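15 April 2024
Oil finish trials, second round

Came in meaning to write up the Lanent boards and get them off the shelf. Three hours later they are still on the shelf, and I trust the results less than I did at breakfast.

For anyone picking this up cold: Velimir went to a trade evening last August and came back convinced that we should drop our usual oil and go over to Lanent for all the tabletops. One coat, dries overnight, takes a hot cup without marking, needs no sanding between. I said I would believe it when I saw it on our own offcuts. The first round was a mess (boards from different planks, two people sanding, no labels on the backs) and I have thrown the notes away so that no one quotes them at me.

Second round, as set up:

Four finishes. Lanent, Cunemell, our usual oil, and bare wood with nothing on it at all. The bare one was Remo's idea and I grumbled, but he was right. Without it you look at a mark on an oiled board and have no notion whether the oil did anything.

All boards cut from the same plank this time, end to end, numbered in pencil on the underside before sanding. Same grit, same block. I did all the sanding myself. It took most of a morning and I was bored by the end, so if the later boards are a touch rougher than the early ones, that is why.

Tests: water drop left to sit, red wine, black coffee, hot mug, and a dry rub with a cloth. The hot mug was filled with water at 70 degrees by the kitchen thermometer. I know that people's tea is hotter than that. Velimir wanted it straight off the boil, I wanted something we could hit the same way every time, and the kettle with the dial goes to 70.

What we got

Water. No difference I could see between the three oils after an hour. Bare wood went dark and fuzzy, as you'd expect. Lanent beads up more prettily, and I suspect that is most of its reputation. A bead looks good on a stand at a trade evening. After the drop was wiped off I could not tell the Lanent board from the usual one, and neither could Jonas, who was given them face up with the numbers hidden. He guessed, said he was guessing, and got it wrong.

Wine. Cunemell came out worst of the oiled boards, a faint grey ring. The other two were clean enough to sell. One spot each, though. I would want to see it again before writing Cunemell off, and the drop on that board was bigger. Lefteris poured it and he has a generous hand.

Coffee. Nothing on any of the oils. Either they all work or our coffee is too weak.

Hot mug. This was the one that was meant to settle it, and it settled nothing. Lanent left a pale ring which faded by the afternoon. The usual oil left a pale ring which faded by the afternoon. Cunemell left a smaller ring, still just there when I locked up. Velimir says the Lanent ring faded faster. We didn't time it, so I have put "no difference" in the table and he has put a question mark beside it in green pen. Fine.

Dry rub. Pointless test. I don't know why we did it. Strike from the next round.

On colour

Pirmin raised this and I think it matters more than any of the above. Our customers for the pale tops pay for them to stay pale. Every oil yellows to some degree, and the tin saying "natural tone" means nothing. Natural compared with what? He wants the boards half covered with card and left in the south window until August, then compared. I agree. It is slow and it takes up the window, and it is the only part of this whole business that deals with what people write to us to complain about.

The other thing with pale wood is that sanding scratches hide in it until the oil goes on. Under the strip lights the grain gives you long fine streaks everywhere and your eye takes a scratch for another streak. I now check with a torch held low, along the grain and then across it. Found two scratches on the Jernden top that way, after I had already called it done.

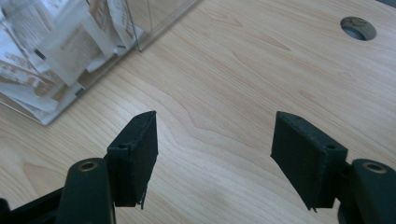
Pale top, fine grain running in long streaks.

Notes on the tin

The Lanent leaflet gives a rub figure of 2000 and does not say 2000 what, under what weight, or with what cloth. I wrote to ask. The reply was friendly and sent me the same leaflet. Until someone tells me how it was measured I am treating it as decoration.

Coverage is also optimistic. They give square metres per litre on "prepared surfaces". Going by what I weighed out, we used a good deal more than they say. Part of that is us – we flood it on and wipe back, and they want it worked in thin with a pad. Jonas did one spare board their way and it did use less. It also looked patchy, but he had never done it before and I wouldn't hold it against either of them.

Price: 51 for the small tin, before delivery. I won't work out a cost per table until I have a coverage figure I believe.

What I think at the moment

There is no case here for changing over. There is no case against it either, and I'd ask Velimir to note that I am saying so. We have one board per finish per test, and one board tells you about one board. If two of them had been swapped by accident, would anyone have spotted it? I doubt it. The single result I'd lean on is that bare wood marks badly, and we knew that.

The overnight drying claim does seem fair. The Lanent board was hard to the thumbnail next morning and ours was still a bit soft. That would be worth real money in a busy week. It is also the claim we had no proper test for, so it rests on my thumbnail.

To do

Cut more boards, same plank if there is enough left. Ask Fuentealba whether they kept the rest of that batch.
At least three boards per finish.
Measure the drops. Lefteris to use the medicine syringe.
Time the mug rings. Someone sits there with a clock. Velimir has offered.
Card over half of each board, south window, Pirmin to look after.
Proper drying test. A weight and a scrap of felt, perhaps, looking for fibres stuck in the finish. Remo to suggest something.
Oily rags were in the open bin again this evening. They go flat on the line outside or in the water bucket, lid on.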